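ok castle MOC update. 2380 pieces in and the gatehouse finally stands up by itself. thread

drawbridge is string and 2 technic pins, dont judge. Taras Kravets says use chain. chain is expensive Taras
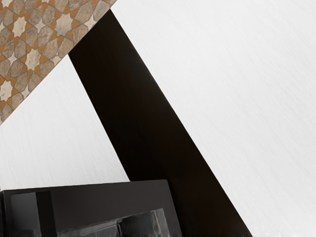
star pattern tiles, orangey grout

want a courtyard floor like that but in studs?? send help. or cheese slopes
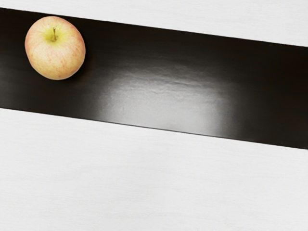 anyway still short 80 dark gray arches. bricklink order stuck since April lol

knights: 174. horses: not enough. Funmilayo Nnaji if your reading this I will trade you the whole pirate crew for horses

roof next wknd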